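Ploko: fold planning and dual-arm control for flat garments

Ploko is the planning and control package used on the Osatwood bench. It takes a garment mask and a keypoint set from the Saha perception module and returns synchronized joint trajectories for two arms. It does not do grasp detection on crumpled cloth. Flattening is handled upstream, in Stanavis.

Status

Stable for short-sleeved shirts and rectangular towels. Long sleeves run but the sleeve tuck is not tuned. Trousers are not supported.

Layout

ploko/plan holds the fold graph and the waypoint generator. ploko/ctrl holds the trajectory follower and the watchdog. ploko/calib holds the table registration scripts. Recorded runs go in runs/ and are ignored by git.

Control loop

The follower runs at 100 Hz on both arms from a single clock. Waypoints are stamped when the plan is accepted, and a plan that arrives late is dropped whole. If one arm reports a fault, the other stops at its next waypoint and holds its gripper state – it does not open. Restarting requires a call to reset_pair; resetting the arms one at a time leaves the clock offset stale.

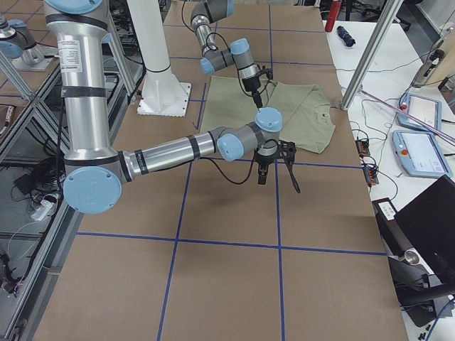 Table registration fits a plane and an in-plane rotation, then writes both to table.yaml. The fit needs long straight edges that contrast with the work surface, and the detector defaults are set for blue tape on brown kraft paper. Tape lines do not have to be square to each other. A line that slants, like the left vertical one, is fitted on its own and only its crossings are used. Lines that pass behind the cloth are fitted from their visible parts. Set min_segment higher if cables hanging near the surface are picked up as edges.

Run calib/register before the first plan of a session and again after the paper is changed. The script refuses to write if the residual is over 3 mm. Use --force to override this, but expect the gripper tips to land high or low at the far side of the table.

Planning

Each fold is a node with a grasp pair, a fold line and a release pose. The planner assigns grasps by reach first and by path clearance second. One arm may be given the role "hold", in which case its tip presses on the fabric and the other arm moves. Collision checks cover links and grippers. Cables are modeled as a fixed margin around the wrist, set with cable_margin.

Replanning stops after 1,000 samples and returns NO_PATH.

Tests

The suite has 52 tests and runs without hardware. Tests marked bench need both arms powered and are skipped by default.

Known issues

Collar keypoints flip when the tag is darker than the shirt. Set flip_check to true – it adds one Saha call per plan.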